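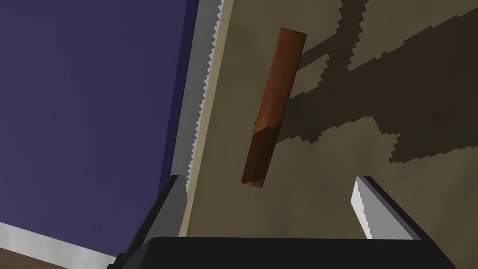

4.3 Checking the Grip in Simulation

Complete this section before applying power to the Drevell gripper on the shared bench.

1. Open the Ronine workspace and load the cylinder file.
2. Set the finger opening to its widest position.
3. Bring the gripper toward the cylinder until the part lies between the two toothed fingers. Do not close them yet.
4. Set the closing speed to 3 and the hold time to 7 seconds.
5. Run the close command. Repeat the cycle 18 times and record each dropped part in the shop log.

NOTE: Coarse shadow edges in the wrist view are a display setting and do not affect contact results.

CAUTION: The bench supply must read 24 volts before the gripper cable is connected. Keep hands clear of the fingers whenever the supply is on.

If the part slips during closing, reduce the speed by one step and return to step 2. Finger offsets are covered in Section 4.4.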